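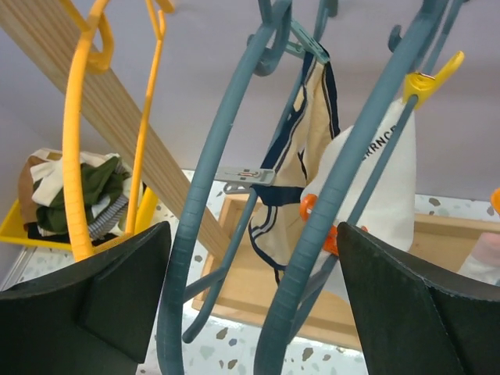 Working rules for the hanging tasks, second pass

May 2025
Posted by the bench team, Erdem workshop

Search this notebook Search

Writing these down again because the April list was spread over three entries and people were following different versions. If this entry disagrees with an older one, use this one. The tasks covered are clipping laundry to the plastic drying hangers, taking it down, and putting it on the yellow hangers. Folding has its own list and I have not touched it.

Setup

Log the floor layout before the first run of the session: which trays are out, which side the clothes pile is on, where the hangers hang. Use the short form. The long form was fine, but it was getting filled in from memory at the end of the day.

Same garment, same name, every time. We had the striped cloth logged as "towel", "shirt" and "cream item" in one week, and sorting that out took a full afternoon. The name list is taped inside the cabinet door. If something isn't on the list, add it there first and then use it.

Don't swap pegs between hangers during a session. Mixed colors on one hanger are fine, and the task text can refer to them by color ("the yellow clothespin", "the orange clip"). Say clothespin for the clothespins and clip for the clips. The Natinwood annotators asked for this and they are right, the two open differently and the gripper approach is different too.

Speed and force

Speed cap is 30 percent whenever a hand could reach the hanger. This includes resets. Last month the cap was being lifted during resets to save time, and I would like that to stop. The whole point of a cap is that it holds when you are bored.

Grip force stays on the Edameo "soft plastic" preset for pegs and arms of the hanger. Cloth uses the cloth preset. Do not edit a preset in place. Copy it, rename it, put the new name in the log. I found one preset with a changed closing limit and no note, and I can't tell which runs used it. Those are marked as unknown for now.

If a finger hooks under one of the curved arms, stop and back it out by hand with the arm in free mode. Pulling through is how we cracked a hanger. Log it as "snag" even if nothing broke.

Inspection

Check the finger plates at the start of the session and again after 400 cycles. Run a gloved thumb along the edge. Wear on the finish is OK. A burr is not OK, it will catch on knit fabric. Plates with a burr go in the red bin, and the serial goes in the log.

Wipe the wrist lens at the same time. Dry cloth only.

Stopping

Anyone can stop a run for any reason and does not have to write a reason. I put this in because the stop form had a required reason field and people were avoiding the button. The field is optional as of this week.

After a stop, two people look at the cell before restart. If you are alone, leave it stopped and do log cleanup.

What counts as a good run

Grader looks at the end state only, then at the full run if the end state is unclear. A garment held by one corner counts as hung if the task text said to clip a corner. It doesn't count if the text said to hang it straight. Most of our disagreements so far came from task text that didn't say which. So write which.

Printed letters on clothes: do not use them in the task text unless the whole word can be read from the wrist view. Half a word in view is no help to the model or the grader. "White item" is enough.

Failed runs get kept. I know they take up space. Surnasska wants the failure share reported with each batch, and we can't report it if they are gone.

Privacy

No personal laundry in the cell. Stock clothes only, from the labeled tote. Nothing with a name tag sewn in.

Open items

- Rule 11 on the old list (peg order left to right) is dropped until somebody shows me a reason for it. Tell me if your scripts depend on it.
- Need a rule for when one garment is hanging behind an arm of the hanger and the wrist view only gets part of it. Current practice is to approach from the other side and note it. I'd like a few more sessions before making that official.
- The reset checklist still says "clear floor." It should say "floor as logged," as the trays stay out. Will fix the printout.
- Ask Natinwood whether they want snags labeled by hanger part or just snag/no snag.
- Preset names are getting long. No solution yet.

Contact the bench team | © Erdem workshop notebook | Back to top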